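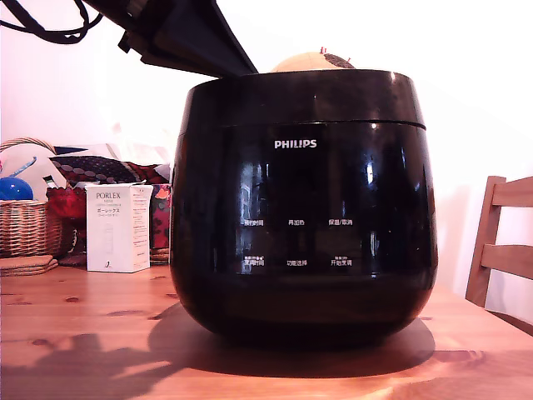
Wevitz Supper Club · kitchen team

ok rice cooker thread bc people keep asking. it's the black Philips, all the labels are in Chinese, don't panic

bottom right 开始/烹调 = start/cook. top right 保温/取消 = keep warm AND cancel, same spot. middle top 再加热 is reheat. that's most of what you need

top left 预约时间 is the preset time. handy for the December supper, load it at 9, go do your shopping

rinse the rice first pls. until the water's nearly clear. I do 6 cups dry for a full table, leave it 10 minutes after cooking w the lid SHUT. no peeking
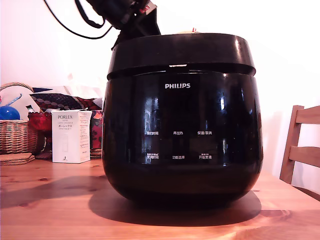 Branwen Parry asks if we can stick English labels over the Chinese ones, she's hit cancel twice going for start

yes!! good idea. small ones tho, and not on the lid, they peel off with the steam. will bring the label maker

also wipe it with a soft cloth only, shows every fingerprint and scratchs if you look at it wrong. no green scrubbers

brown rice takes way longer, start that one before you chop anything. Meinir Meredith has the spare paddle, need it back by 6

ok going to buy onions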